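Clothing drive opens Monday in Skukstead

Skukstead households are being asked to sort their closets this week for the Brakgate clothing drive, which opens Monday. Jeans, sweaters and dark everyday clothes are in demand.

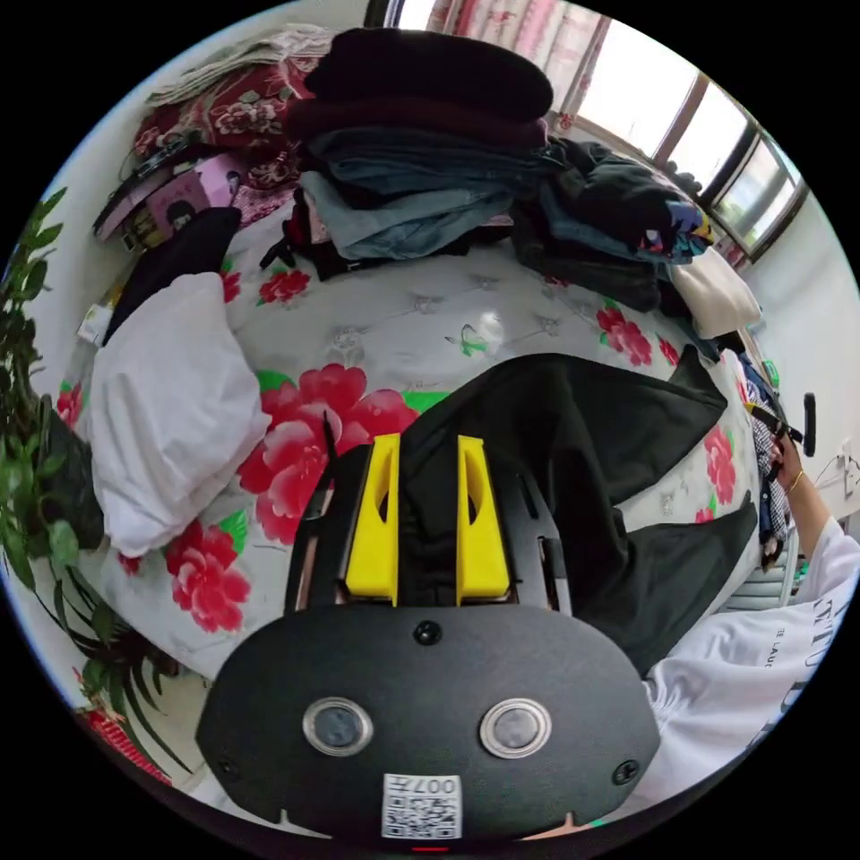

Drop-off is at the Homow hall on Chou Street until 6 p.m. Last year's drive took in 3449 items over 29 days. Coats went fastest — almost all were gone in the first week. 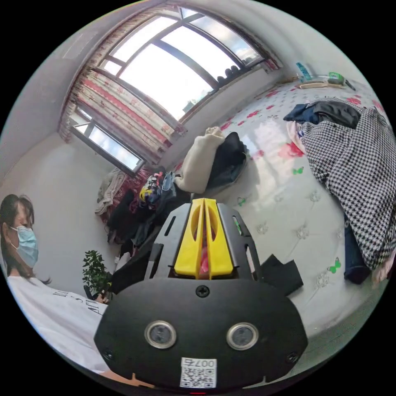 Page last changed: Monday, 4 p.m.

Clothes should be clean and folded.

Pants with elastic or drawstring waists are welcome. 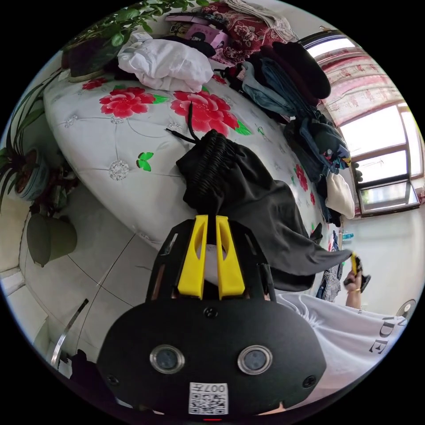

Shoes and bedding will not be taken this year.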